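Hedo Two-Seat Loveseat
Owner's Guide, Section 3: Placing, Settling and Caring for Your Loveseat

Revised May 2025

Read this section after the back has been fitted to the base (Section 2). Keep the guide with your proof of purchase. The model number, 1423, is printed on the label under the right seat cushion.

3.1 Choosing a position

1. Measure the spot before you move the loveseat. Allow a hand's width behind the back so the upholstery doesn't rub on the wall or on other furniture.

2. Keep the loveseat well away from heaters, fireplaces and floor vents. Direct heat dries out the fabric and hardens the cushion filling.

3. Avoid strong afternoon sun. If the only suitable spot is near a north-facing or west-facing window, draw the blinds during the hottest part of the day. Dark colours fade first on the tops of the arms.

4. Check that the floor is level. A loveseat on an uneven floor will creak, and the seat cushions will slowly work towards the low side.

CAUTION: The loveseat must be lifted by two people. Lift from under the base at each end. Do not lift or drag it by the armrests or the back cushions.

Note: The base sits low to the floor. Look underneath before pushing it back into place, as rugs, throws and toys can get caught and mark both the floor and the lining.

3.2 Settling the cushions

Cushions are compressed for transport and may look flat or lopsided when first unpacked. Allow 17 hours before judging their shape.

1. Stand in front of the loveseat and lift each back cushion upwards by its lower section. Shake it gently and let it drop.

2. Press down on the rolled top section with both palms, working from the centre out to the side seams.

3. Pat the front of each back cushion to spread the filling. Some creasing and puckering below the seam is part of the design and does not need to be smoothed out.

4. Push each seat cushion firmly back, then bring the two together so the join runs straight from the back to the front edge.

Repeat these steps once a week. People tend to sit in the same place every evening, and that cushion will dip sooner than the other. Changing sides now and then evens out the wear.

3.3 Understanding the nap

The Vamness cover is a brushed fabric with a short, soft nap. The nap lies in whatever direction it was last pushed, so the same piece of cloth can look lighter or darker depending on the light. Charcoal shows this more than the paler colours do. Pale smudges on the back cushions, a light streak along a seat cushion and lighter patches on top of the armrest are all typical of a loveseat in regular use.

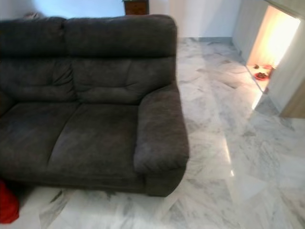 3.4 Brushing the cover

You will need a soft clothes brush and a vacuum cleaner with an upholstery head.

1. Vacuum the whole cover on low suction. Use the crevice tool between the seat cushions and down the inside of each arm.

2. Brush the back cushions from top to bottom in long, light strokes.

3. Brush the seat cushions from back to front.

4. Brush the armrests from the inside edge, over the rounded top and down the outside. Finish with the front face.

5. Stand back and look at the loveseat from where you normally enter the room. Go over any patch that still stands out - one or two strokes will usually do it.

If a light area stays the same after brushing in both directions, it may be wear or a dried spill. Treat it as a spill first.

3.5 Spills and marks

1. Blot straight away with a clean white cloth. Do not rub.

2. Dampen a second cloth with lukewarm water and a few drops of dishwashing liquid. Wring it out well.

3. Work from the outside of the mark towards the middle.

4. Blot with plain water, then leave to dry naturally.

5. Brush the nap once the fabric is completely dry.

CAUTION: Do not use bleach, methylated spirits or a steam cleaner. Test any bought cleaner, including Zovon Fabric Wash, on the back of the base and let it dry before using it elsewhere.

Note: Coloured throws and cushion covers, particularly red and navy ones, can release dye onto upholstery when damp. Wash them separately before use and don't leave them on the loveseat wet.

3.6 Spare parts and enquiries

Back cushion inners and seat cushion inners are sold singly through Herrero stores. Quote the model number and say whether the part is for the left or right side, as seen when facing the loveseat.

For questions about fabric care, write to Irena Nowakowski, Customer Care, at the address on the back cover. Include a photo of the affected area taken in daylight.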